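25/09/2023

I promised two readers that I would write about *Lirnadum* when I finally saw it, and on Saturday evenings I usually have no excuse, so I went. The film has been out for three weeks now. In Rirnport it plays only at the Egger, in the small room upstairs, once a day at a quarter to seven. If you work until six like me, this means you eat a sandwich on the tram and arrive with crumbs on your coat.

For those who don't follow the films of Valentin Sutter: he makes one every four or five years, they are slow, and people in them repair things and don't call their brothers. I like them very much. My wife likes the first one and sleeps during the others. She says it is a good sleep, and I believe her, the sound in his films is very soft.

*Lirnadum* is the name of a hotel. It stands on a lake, the season is over, and Verena Gruber plays the woman who stays there in winter to look after the heating and the pipes. The owner wants to sell and doesn't tell her. She knows anyway from the first ten minutes, and we know that she knows, and then for two hours no one says it. This is the whole story. I don't think I spoil anything, the poster tells you more.
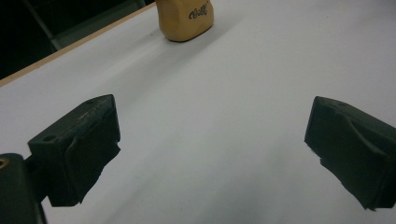
*White table, and a bit of yellow at the far side.*

I want to begin with what I did not like, so that I can finish in a good mood.

The music is too much. Sutter never used music before, only a radio in the kitchen or somebody singing badly in a car. Now there is a piano, and later there are strings with the piano, and they come exactly when you would feel something without them. In the scene where she finds the letter from the buyers (she finds it in a drawer with fuses, a very nice idea) I was already sad, and then the strings came to inform me. I felt a little insulted. A friend who knows about these things told me that the money for the film came with conditions, and that one of them was a composer. I can't check if this is true. I hope it is, then I don't have to blame Sutter.

The second thing is the nephew. He arrives in the middle of the film with a sports bag and he talks a lot. I understand why he is there, the film needs a second voice, but he speaks like a person from a television series, always with a complete answer ready. When he and Gruber sit together at breakfast it is like two films at one table. The young actor is not bad. I think someone wrote his part in a different month.

The last one is small. There is a dog, and after the first hour there is no dog. My neighbor in the cinema, a lady with a very big scarf, asked me quite loudly "Where is the dog?" and I had to say I didn't know. I still think about it.

Now the good part, and this is mainly Verena Gruber. I have seen her on stage two times and in I don't know how many television crime stories, where she is usually the judge or the mother of the dead person. She always had this face which listens. Here a whole film is built on it. There is a telephone call, maybe six minutes long, and the camera doesn't move and we don't hear the other side. She says "yes" and "of course" and "no, the second floor", and at the end of it you know that she will leave. I wanted to clap, which one doesn't do in the Egger. Last year they showed an opera there and somebody clapped after an aria and was very embarrassed. 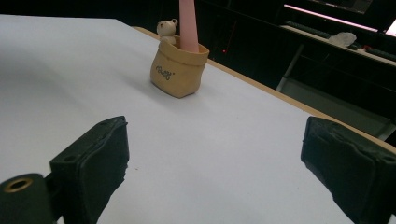 It is also a film about work, and I think the newspapers did not write enough about this. We see how she empties the pipes before the frost. She goes from room to room, opens the tap, waits, closes it halfway, goes to the next one. The first time it takes very long and you become a bit impatient. Then we see it again near the end, cut much shorter, and by then you know the order of the rooms yourself. I noticed that I was thinking "and now number nine, the one with the bad handle", and she stopped at number nine and took a cloth for the handle. I don't know many directors who would trust the audience with a tap.

My father was a plumber, so perhaps I am the ideal viewer. He never went to the cinema in his life except once to fix the toilets. He would have complained that she holds the wrench too near to the head.

One more word about the language. I saw it with English subtitles, and they are not good. They are correct, I mean, there are no mistakes like in the old days when a "bank" to sit on became a bank with money. But they are too polite. Gruber's character is rude in a dry way that comes from the region, and the subtitles make her a nice lady. When the owner asks if she is lonely in winter, she says something that I would translate as "I was, in August." In the subtitle there was "Not at this time of year." It is the same information and all the salt is gone. If somewhere there is a person who translates these for a living, I am sure that this person is badly paid and had two days for it. I did such work myself when I was a student, for a shipping company, and I know what one writes at three in the morning.

I asked at the cash desk how it goes with the film. The man had his notebook open and was so kind to tell me: in the first two weeks they sold 639 tickets for it, and for a Sutter film upstairs he calls this a triumph. The room has 30 seats in its present form, after they took out the last row for the fire door. On my evening it was almost full. Mostly people of my age, and two students in the front who ate something in a paper bag with great concentration.

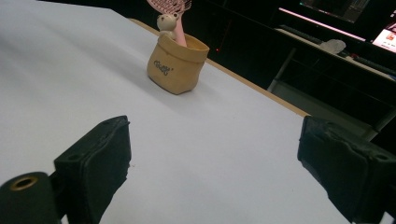

I mention the numbers also for another reason. From next month the film will be on Zurneo, so many of you will probably wait, and I can't tell you it is wrong. A ticket at the Egger costs what it costs, and for a family this is no small thing. But I tried last winter to watch Sutter's second film at home, and I will tell you how it went. After twenty minutes I made tea. Then I looked up the name of the actor who plays the postman. Then I looked up the town where this actor was born and how many people live there (1,721, if you want to know, and they have a museum of bells). Then there was a message from my sister about a sofa. When I looked again at the television, somebody was crying in a boat and I had no idea how they had come on the water.

In the cinema I have none of these possibilities. I sit there with my crumbs, I am a bit bored, and after some time the boredom changes into something else, and for this something else I go. I never had it at home. Perhaps others can do it, my cousin watches long Hungarian films on his phone in the train and tells me afterwards every detail.

A reader wrote to me under the last post that I am too soft with Sutter and that if a young woman made the same film, no one would sit through it. I thought about it for some days. It is possible that she is right. When I go to see a first film by a name I don't know, I have less patience, I look at my watch earlier. With Sutter I give credit, like in a shop where they know you. So I decided to see two first films this autumn and to write about both with the same patience, also if there is a nephew in them. If you have suggestions, please write them below, only they should be shown within tram distance from Rirnport.
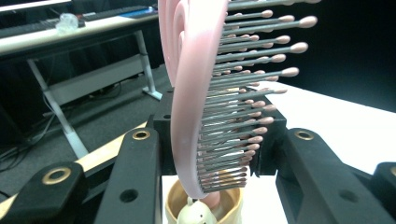 There was a small talk after the film, by the way. Sutter himself wasn't there, he is said to dislike travel, but they had the woman who was responsible for the sets. She was the best guest I have heard at the Egger. She told us that the real hotel had no keys anymore, everything was with plastic cards, and so they had to find old keys for the board behind the reception. They put an ad in a local paper, and people sent 900 of them. Keys from cellars, from bicycles, from houses that don't exist now. Many came with a letter. She read one of the letters to us, from a man who wanted his key back after the filming, though the door for it was burned years ago. He got it back, she said, by registered mail.

In the film you see this board for perhaps four seconds. I had not paid attention to it at all. This is now my reason to go a second time, and I will also look for the dog.

Somebody asked her if she has a favorite room in the film and she said the boiler room, they built it completely new in a sports hall, with real dirt that they brought in buckets. I would never have guessed. My father maybe would have, he had an eye for pipes that lead nowhere.

Some practical things, for those who want to go: upstairs at the Egger, until the end of September, the quarter to seven is punctual and they show almost no advertising before. Take the side entrance if you don't like stairs, there is an elevator, you must ask for it at the desk. The seats on the left are better than those on the right, where the green light of the emergency exit shines in your eye during every night scene, and there are many night scenes.

Next time I will write about the silent film with the live accordion that I missed in spring and that they repeat now. I already bought the ticket, and one for my wife too. She asked if the accordion is loud.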